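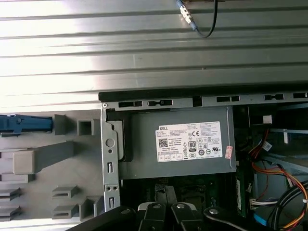 Power supply and wiring inside the practice desktop, with the gripper just below.

Projects > Bench Trials > Sokerham > Progress reports

Last updated: January

Hi all, and thanks for your patience with this one. You asked me to keep it plain, so I'll start with the question you're paying us to answer, which is whether a machine can do the boring jobs on a repair counter yet. My answer so far is "some of them, slowly, if we set the table first."

We've logged 1,232 attempts at Sokerham this period, up from 792 in the last report. Most of that went into drive handling on old desktops (pull it, park it, put it back) and a smaller share went to cables. Drives are going well! Of the attempts so far, 217 needed a person to step in, mostly when a drive went in slightly crooked and the arm kept pushing. We've since turned the push force down, and it now backs off and tries again, which takes ages but doesn't bend anything.

Fixed holders have helped more than any of the clever software. Once a drive has a proper home at a known height, the arm has one less thing to guess at. I know the Clernix proposal had us picking parts out of a mixed bin by now - we're not there, and I'd sooner say so than film a lucky one.
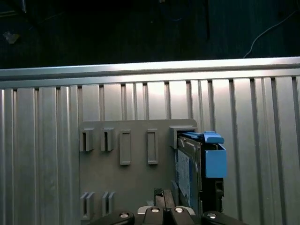 The repair counter at Brekke read a draft of this and wrote back that they don't much care how fast it is, as long as it can be left alone over lunch. Their other comment was that a junior learns the same job in a morning, so please don't send them something that needs a junior to watch it. Fair enough on both counts. I've moved unattended running to the top of the list, ahead of speed.

Cables are still the sore spot. A drive stays the shape it was when you let go of it, and a cable doesn't. We can usually grab one if it's lying clear of the others, but a bundle defeats us, and so does any plug with a little catch you have to squeeze. For now a person does the unplugging and the arm does the rest. I'd budget on that staying true until winter.
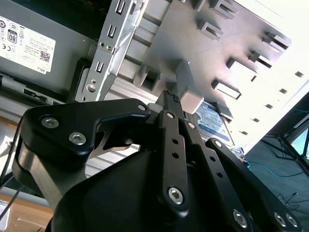
Working inside the case, with the drive to the right of the grey block.

Money is on track apart from fingertips, which wear faster than we'd planned. Clirnent has quoted us $2,114 for a batch, and I'd like your okay to move that across from the travel line.

Next up is a full lunch-hour run with no one at the bench, and then a second model of case, so we can find out how much of this only works on the one we know.

Related items
- Bench Trials: previous progress report
- Notes on drive holders and jigs
- Cable handling: what we've tried
- Clernix proposal, short version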